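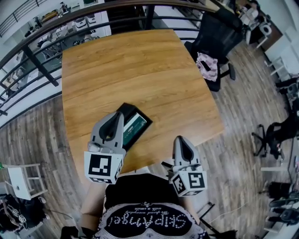 apinya_s wrote: so are they going to keep any of us on packing once the arm has learned it, or is this the handover

### vmanole

Thats the question I keep asking. Upstairs at Nuduvthorpe, 2 months in. You don't pack now, you pick the thing up with the gripper, put it down, again. Target is 1000 good takes per person before March. Same pay. Wrists say otherwise.

Some of it is fine. Quieter than the line, no scanner beeping at you. But I used to finish a shift and there were boxes on a pallet. Now there's a number on a sheet.

### femke_k

Pay same for us too (Pakmont) but they dropped the speed bonus. "Not applicable to demonstration work." Check yours.

Also the thing that bugs me, all the little tricks. How you turn a soft pack so it doesnt slump, where you pinch it. Took me years. Goes in the recording and there's no line for it on the payslip.

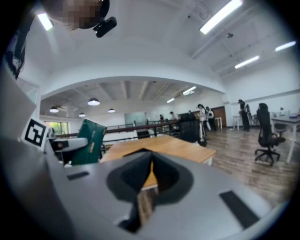

### bgilmartin

Going to disagree with Femke a bit. Tricks were never paid for. I trained new starters for years at Verbeke and got a thank you and a mug. At least now somebody wrote down that packing is a skill, took a machine to make them do it.

And my back is better. Not lifting cartons. I'd take gripper work over the night line any day, sorry

### femke_k

Fair on the back. Mug is worse than nothing lol. But your new starters didn't replace you, thats the diffrence.

### apinya_s

@vmanole what counts as a "good" take? Ours get thrown out and they dont say why. I had 94 accepted last week out of I don't know how many, lost track.

### vmanole

Drops, hand in the way, too slow, head camera knocked. We asked for the reject reasons in writing and got them. Ask your lead, it's one export. Soft packs are the worst for rejects, you squeeze the green ones too hard and the wrapper creases up. 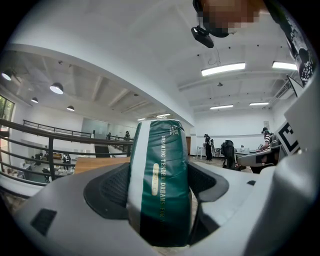
### ans.geerts

Steward at Pitero here. Things we got in our agreement, copy what you like:

- rejected takes count toward hours, not only accepted ones
- swap to other work every hour, wrists
- face blurred before footage leaves the site
- anyone moved off packing gets first pick of the cell operator jobs

Last one is weak. Not enough operator jobs to go round and mgmt knows it. Still fighting.

### bgilmartin

Cell operator pays more though, no?

### ans.geerts

A grade up. After the course. Course is in your own time at the moment, which is the other fight.

### apinya_s

ok thanks, printing that list. Meeting with my lead tomorow, will post what she says about rejects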